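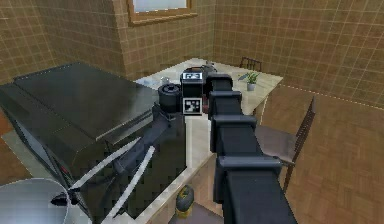
Gomaria のシミュレーション画面。黒いアームの先端に付いているのが白黒の四角いマーカー

印刷する | メールで送る

Gomaria README 兼データカード

家の中を移動して物を取りに行くロボットの、シミュレーション記録と再生ツールをまとめたリポジトリです。もともとは自分のプランナーを夜中に回してログを眺めるための置き場だったんですが、4月に人に渡す機会があって、そのとき説明を口でしゃべったら自分でも半分くらい忘れていました。それで重い腰を上げて書いたのがこの文書です。READMEとデータカードを別々に維持する根性はないので、一緒くたにしています。

何が入っているか

エピソードが2770件、シーンが17種類です。1エピソードは「指定された物を探して、そこまで移動して、つかむか、あきらめるか」で終わります。あきらめた回も消していません(むしろそっちのほうが見ていて勉強になります！)。各エピソードのフォルダには次のものが入っています。

obs/ レンダリング画像と深度
state/ 関節角、台車の位置姿勢、グリッパの開き
plan/ プランナーが出した経路と、捨てた候補
events.jsonl 衝突、再計画、タイムアウトなどの記録
meta.yaml シーン名、乱数シード、目標物の名前

カメラは2系統で、フォルダ名は arm と room です。名前のわりに room のほうも部屋全体が見えるとは限りません。壁を大写しにしたまま曲がり角に入っていくようなコマが普通にあります。学習に使う人から「フィルタしてくれ」と言われそうなのですが、探索中の視界ってそういうものなので、生のまま入れてあります。要らない人は tools/filter_view.py でどうぞ。しきい値は好みが分かれるので、既定では何も落とさない設定です。

動かし方

必要なのは Python と、シーンを読み込むための Aswood ローダー、それから経路計画の Plaltska です。Aswood はこのリポジトリの third_party にパッチ済みのものを置いてあります。Plaltska は各自で入れてください。順番を逆にすると Aswood 側の依存が Plaltska の数値計算まわりを巻き戻してしまい、見覚えのないエラーが山ほど出ます。私はこれで半日つぶしました。

pip install -e third_party/aswood
pip install -e path/to/plaltska
pip install -e .
gomaria replay --episode <フォルダ>

再生だけならGPUなしでも動きます。レンダリングをやり直す場合はあったほうがいいです、というか、ないとお茶を淹れて飲み終わってもまだ回っています。

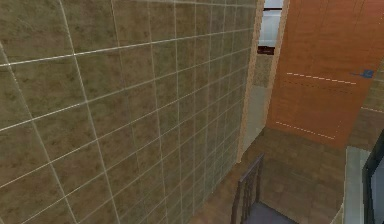
タイル壁の端からオレンジ色の木目パネルを望む。手前下は濃い色の椅子

テクスチャの話を少し。シーンの見た目は意図的に派手です。細かいタイル、木目、まだらの塗り壁みたいなものを混ぜています。きれいな白い部屋だけで調整した検出器は、この手の模様に当てると急に自信満々で変なことを言い出すんですよ。うちの検出器も最初のころ、壁の模様を平らな棚と言い張って、プランナーが律儀にその「棚」へ寄っていきました。ログを見たときは笑いましたけど、原因を切り分けるのは笑えませんでした。

なので評価のときは、模様の強いシーンと弱いシーンを分けて数字を出すのをおすすめします。全部まとめた平均だけ見ていると、片方が良くなって片方が悪くなった変更を見逃します。eval/split_texture.yaml に私の分け方が入っていますが、目で見て決めたものなので、異論は歓迎です。

座標系と単位

長さはメートル、角度はラジアン、zが上です。ここまでは普通。問題はカメラの座標で、arm は手首のリンクから見た姿勢、room は台車の原点から見た姿勢で書かれています。統一したかったんですが、古いログを読むスクリプトがあちこちにあって、揃えたら全部壊れました。変換は gomaria.frames に関数があるので、自分で行列を掛けるのはやめて、素直にこれを呼んでください。符号で悩む時間がもったいないです。

時刻はシミュレーション時刻です。実時間との対応は events.jsonl の wall_time に入れてありますが、再計画が重なると進み方がガタガタになるので、制御周期の評価には使わないでください。

プランナー側の挙動

移動は大きく分けて、部屋から部屋への粗い経路と、近くに来てからの細かい軌道の2段です。粗いほうは Plaltska の占有格子、細かいほうは腕と台車をまとめた最適化で解いています。つなぎ目でよく失敗します。特に戸口です。粗い経路は「通れる」と言い、細かいほうは腕の姿勢込みで見て「無理」と言う。そのまま放っておくと両者が延々と言い合いをするので、いまは細かいほうが拒否した場所を格子に書き戻して、粗い経路を引き直しています。
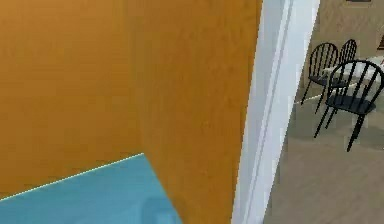 書き戻しの寿命は設定できます。長くすると一度だめだった場所を二度と試さなくなり、短くするとまた同じところで押し問答が始まります。既定値は私が何晩か眺めて決めた妥協点で、理論的な裏付けはありません。params/writeback.yaml の ttl を触ってみてください。変えたときは meta.yaml にその値を残してもらえると、あとで比べるときに本当に助かります(自分の過去ログに残っていなくて泣いたので)。

椅子も厄介です。背もたれの細い棒は深度画像でところどころ抜けるため、格子の上では椅子が穴あきの物体になります。腕の細いリンクなら隙間を通せる、とプランナーが思い込むんですね。対策として、検出器が椅子と判断した領域は凸包で膨らませています。そのぶんテーブルの上に手を伸ばすとき遠回りになりますが、背もたれに腕を突っ込むよりはましでしょう。この処理を切りたい人は inflate_chairs を false にどうぞ。切った結果がどうなったか、よければ教えてください！

床の物を見つける部分について

床に落ちている小さい物は、机の上の物よりずっと難しいです。視界の中で小さいし、壁際にあると床と壁の境目に溶け込んでしまう。検出器は候補を出すだけにして、別の視点からもう一度同じ場所に見えたら確定、という作りにしました。確定前の候補も plan/ に残してあるので、見落としの分析に使えます。

確定待ちの間、ロボットはその場で止まらずに、見える角度を稼ぐ方向へ少し動きます。次の視点は、候補への視線がなるべく大きく変わり、かつ格子上で安全な点から選びます。ここの評価関数は gomaria/nbv.py で、短いファイルなので読むのが一番早いです。
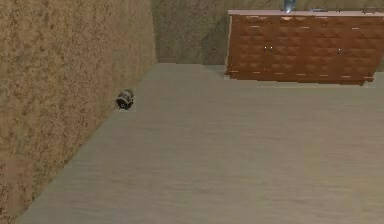

確定を待たずに近づき始めたほうが速いのではないか、という意見を issue でもらいました。外れたら戻ればいいだけだし、近づくこと自体が視点を変えることになるのだから、待ちと接近を分ける意味が薄い、とのこと。たしかに一理あります。手元で試した版もブランチ approach_early に置いてあります。広い部屋では気持ちよく動くのに、狭いところだと戻る経路の計画が詰まりやすくて、まだ本線に入れる踏ん切りがつきません。部屋の広さで切り替えるのが落としどころかなと思っていますが、切り替え条件をきれいに書けていないので、腕に覚えのある方のプルリクを待っています。

わかっている不具合

・再生中にウィンドウの大きさを変えると、深度の表示だけ置いていかれます。保存されるデータには影響ありません。
・家具の縁がギザギザに見えるシーンがあります。Aswood の簡略化メッシュ由来で、衝突判定は別の形状を使っています。見た目の縁で距離を測らないでください。
・目標物の名前に表記ゆれがあります(can と tin_can など)。gomaria.labels.normalize を通せば揃います。元ファイルは直していません。
・マーカーの検出は、斜めから見たときに向きが裏返ることがあります。手首の姿勢は state/ の値を信じて、マーカーは確認用くらいに考えてください。

向いていない使い方

実機の安全性の評価には使わないでください。接触のモデルはかなり甘く、摩擦は物ごとに決め打ちです。つかみの成功率を実機の成功率として引用するのもご勘弁を。人は一切出てこないので、人のいる環境での回避の研究にも足りません。逆に、探索の順番や再計画のタイミング、ログまわりのツール作りには結構使えると思っています。

来歴とライセンス

計算機は Kalogeropoulos の共用ノードを借りて回しました。シーンの配置は自作のスクリプトで生成し、目で見てどうしようもないもの(扉の前を家具が完全にふさいでいるとか)だけ手で直しています。コードとデータでライセンスが違うので、LICENSE と LICENSE-DATA の両方を見てください。Plaltska のライセンスはまた別です。

バグ報告には、エピソードのフォルダ名と meta.yaml の中身を貼ってください。スクリーンショットだけだとどのシードかわからず、こちらで再現できません。返事は遅いですが、全部読んでいます。

最終更新：2024年7月10日

印刷する | メールで送る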